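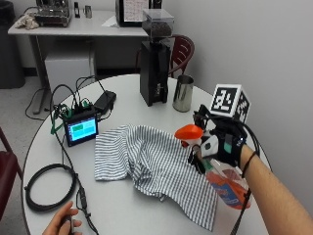

Coffee Corner Walkthrough - Tavares Building, Room 165
Month: June
Done before lunch, between 11:15 and noon. Ratings: OK / FIX / WATCH / N/A. Comments where needed, sorry for the shorthand.

1. Table and surfaces

1.1 Round table stable, no wobble - OK. Leaned on it from both sides, fine.
1.2 Top clean, no sticky spots - WATCH. Coffee ring by the grinder again, came off with one wipe. Needs doing every day and it isn't getting done every day.
1.3 Rim free of chips - OK
1.4 Towel for the table kept separate from towel for steam wand - FIX. Same striped kind used for both so no way to tell them apart. Buy a different color for the wand. Cheap fix, was on the last list too.
1.5 Towels changed daily - WATCH. Hamper lid was open, pile was small. Somebody is stretching these to two or three days I think.
1.6 Food stuff moved back before spraying - FIX. Pitcher and grinder stay on the table while people spray. Move them first, or spray the cloth and not the table.

2. Spray cleaner

2.1 Bottle labeled - OK. Printed label on the side, blue and white, still stuck down all the way round.
2.2 Contents match label - WATCH. Orange liquid, partly full. No refill date on it. If it gets topped up from the Zenora jug write the month on with marker.
2.3 Trigger head seats properly, no drip at the neck - OK. Turned it upside down over the sink, ten seconds, nothing.
2.4 Stored upright, below food level - FIX. Supposed to live on the bottom shelf, lives on the table instead.
2.5 Spare bottles 500 ml or smaller - OK
2.6 Safety sheet in the binder - FIX. Binder has the sheet for the old floor cleaner but not this one. Print it and put it behind tab 2.
2.7 Gloves available for refilling - OK, box of medium, box of large. Large nearly out.

On 2.2, a bit more because it came up last time as well. Clear bottle is good, you can see the level without picking it up, and you can see it's the orange stuff and not water. What you can't see is how strong it was mixed. The Zenora chart is taped inside the cabinet door and half of it has peeled off. I taped it back but it wont last.
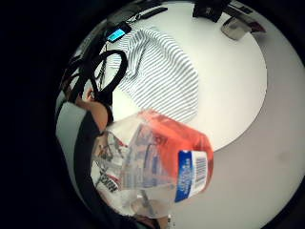
Laminate the chart, hang it on a hook. Also please no decanting into anything that ever held a drink. Found none this time but I'm going to keep asking about it. Rinse the funnel after, it was left orange in the sink.

3. Cords and power

3.1 Cords off the walking path - FIX. Long black ones go over the edge of the table toward the floor. Route them to the wall side or tape down.
3.2 Plugs and adapters dry, away from spray - FIX. Adapter and towel are sharing a table. Keep at least an arm's length between spraying and anything plugged in. Wipe that end with a dry cloth only.
3.3 Loose cord coiled - WATCH. One coiled nicely, others a tangle.
3.4 Power strip within rating - OK. Strip is marked up to 2000 W. Kettle and grinder on seperate outlets, leave it like that.
3.5 No frayed insulation - OK on the ones I could reach. Did not pull anything apart.

4. Grinder and milk

4.1 Hopper seated - OK. Clear hopper, dark beans in it. Lid wants a wash, oily on the inside.
4.2 Burr area brushed out - WATCH. Grounds packed in the chute. Unplug first!! Sign says so, sign is behind the mugs where it does no good. Move the sign.
4.3 Milk pitcher washed and dried after use - OK. Stainless, no milk film at the bottom. Should go upside down on the rack.
4.4 Grinder clear of the table edge - OK
4.5 Fridge thermometer present - FIX. Missing again. Adent was meant to send two with the filter order, only filters arrived. Chase them.

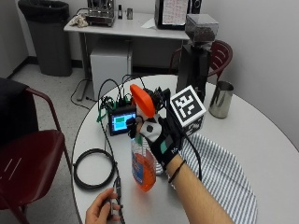
5. Chairs and floor

5.1 Chairs sound, screws tight - OK. Dark red ones, slatted backs. The one nearest the door had a loose screw at the front leg, tightened.
5.2 Chairs tucked in when not used - WATCH
5.3 Coats on hooks - FIX, minor. Black jacket over a chair back. Sleeves end up in the aisle and the spray gets on them. There are hooks.
5.4 Floor dry - OK. Gray shows every mark but nothing slippery.
5.5 Mat at sink flat - OK

6. Paperwork

6.1 Trustunia wants the corrective items listed on one page, so: 1.4, 1.6, 2.4, 2.6, 3.1, 3.2, 4.5, 5.3.
6.2 Previous list signed off - no. Three items carried over, see 1.4.
6.3 Recheck - July, same time of day, before the lunch crowd. Do the cords first, the rest can wait a week.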